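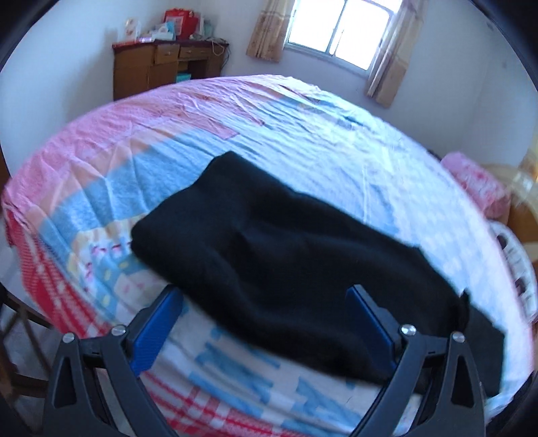 How many times do you have to fold the same thing before a robot can learn from it? More than I ever guessed, friends: I'm aiming for 200 good examples per item, and I change the starting spot each time so it doesn't learn just one corner of the bed.

Blog > Gripper Diary > Bedroom Week

I got to 114 on Tuesday (hooray!) and then threw out 37 of them, mostly for rushing the grasp, so it's back to the black cloth for me. Fuzzy things are slow going, but I do love the quiet of it, and Fallby can have the rest when they're ready.

Filed under: Robots, Home Projects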